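Musdale Allotment Club, minutes of the July meeting

We got going a little after seven, once Annelore Kasten had found the key to the back cupboard and we all had tea. I took the notes again, so blame me for any spelling.

First up was water. The meter read 1,886 gallons for the month, and Annelore thinks the tap by the Rothe Lane gate has been dripping (I think so too, my boots were soaked!). She'll call the plumber and get a price. We agreed to spend up to $300 on it without another meeting. 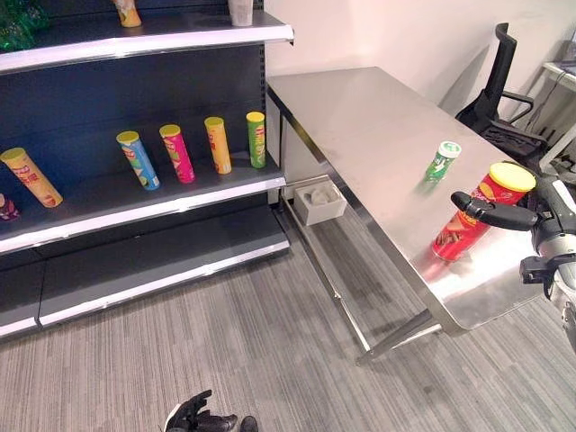
Next came the seed swap, and I got a bit carried away because I love the seed swap. It's on Sunday at ten, and Tiziana Marchetti is bringing her climbing beans plus the Wokis tomatoes everyone asked for last year. We still need containers for the bigger seeds, so please save your chip canisters, the tall kind with the yellow lids – they stack well and you can write on the lid with a marker. Paper cups are fine for seedlings.

Tiziana then asked about plot 8, which is all bindweed now. Two people on the waiting list want it as is, brave souls, and she'll show them both around.

Compost: the Skesora delivery is still late. I'll call them again.

Closed at 8:40. Annelore has the key.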